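Wood grain (tabletops)

I should say at the start that I'm the one who keeps the furniture pages on this site, so if this entry runs on a bit, blame me (and write to me, I do answer!). Wood grain is the pattern you see on the face of a board, and on a tabletop it is the thing your eyes go to first, before the legs or the edge or anything else. I've been looking at pale tables for most of my adult life and I still get distracted by them in restaurants.
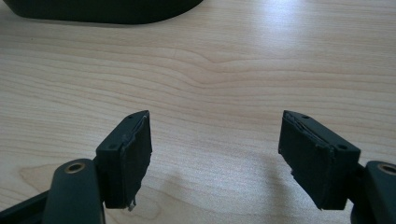
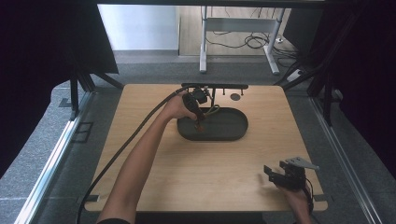
What we call grain

People use the word for at least two things. Woodworkers mostly mean the direction of the fibers, as in "plane with the grain." Everybody else means the picture on the surface, the stripes and arches and little eyes. Strictly speaking the second one is called figure, and my old teacher Arvid Strand would correct you every single time, even across a crowded shop. I use grain for both and he has stopped writing to me about it.

The stripes come from the way a tree grows. Wood laid down early in the season is usually softer and more open, and the wood that follows is denser, so a log sawn lengthwise shows those layers as lines. Where the lines run straight and close together, the board was probably cut so that the rings meet the face at a steep angle. That's quarter-sawn wood. Where they open out into arches, the cut ran flatter to the rings, and that's plain-sawn, or flat-sawn, or whatever your lumberyard likes to call it.

Swirls and bends

My favorite part! A swirl in otherwise straight grain generally means the tree was growing around something. Most of the time it's a knot, where a branch left the trunk, and the fibers had to go around it like water around a rock. The saw may miss the knot completely and still catch the bend beside it, so you get a soft arch with no dark spot in it at all. Ye-ji Cha, who taught the evening veneer class at Vorcombe when I took it, told us to pick out the bend before we picked out anything else, and to decide where on the table it was going to live. Center, or off to one side, but decide. I still do it that way.

You can't always decide, of course. A lot of tabletops are veneer over a core, or a printed surface with no wood on the face at all, and some of the printed ones are very good. The way I check is to look for repeats. A printed pattern comes around again sooner or later, and once you've found the same swirl twice you can't stop seeing it. On a small table there may be only one repeat or none, and then you need to look at the edge, where solid wood carries its lines over the corner and onto the end.

Pale finishes

Light tabletops usually get described as oak, ash, birch, beech or maple. Oak has the boldest pores, little dashes you can feel with a fingernail if the finish is thin. Maple and birch are smoother and quieter, and beech has tiny flecks. Ash looks enough like oak that I've gotten it wrong in front of customers (Kamlesh Kashyap still brings up the Suvarna cafe tables, and fine, he was right). "Blond" is only a color word, it tells you nothing about the species.

Keeping a table pale is harder than making it pale. Oil warms the color right away, and many woods go yellow or honey-colored in sunlight. Maple does this more than people expect. Water-based clear coats stay closest to bare wood, and a lot of makers add a touch of white pigment to fight the yellowing. I did a whole set of shelves that way one August and ended up with something a lot closer to chalk than I wanted, so go easy and try it on a scrap.

Light and glare

Grain changes with where you stand. A shiny coat under a lamp or next to a window will give you a white patch with hardly any pattern in it, and then you take two steps to the left and the patch has moved and the stripes are back. A matte coat spreads the light out and keeps more of the figure visible from more places, though it does look a bit flatter. Su-bin Cheon did the finishing samples in our shop and she always checked them from a chair, at sitting height, with the lights on. I had been holding them up to the window like a fool for years.

Some woods also shift from light to dark as you walk past, even under a dull finish. That's chatoyance, and it happens where the fibers dip in and out of the surface. You get it around bends and in curly maple especially.

Grain direction and table shape

On a rectangular table the grain nearly always runs the long way. There's a strength reason with solid boards, and it also looks calmer. Solid wood swells and shrinks across the grain with the seasons and barely at all along its length, so a solid top sitting on or inside a metal frame needs slotted holes or clips that let it move. Tymofii Boiko once bolted a solid ash top down tight on steel for the reading room at Sullaleck, and it split from the end almost to the middle. Veneered panels move far less, and they're a sensible choice if the top is going to be held on all sides or have holes cut through it for cables and fixings.

Everyday care

Wipe along the grain with a barely damp cloth, then a dry one. Grit is the real enemy, especially under anything heavy that gets dragged, and a scratch that runs across the stripes shows up much worse than one that runs with them. I stick felt under trays and pots. For light scratches on an oiled top, rub with very fine abrasive in the direction of the lines and oil again. On veneer, stop much sooner than you want to, as the face can be thinner than a fingernail.

See also: Figure; Knots; Quarter-sawn lumber; Tornusano finish (my notes on that one are still a mess, I'm working on it)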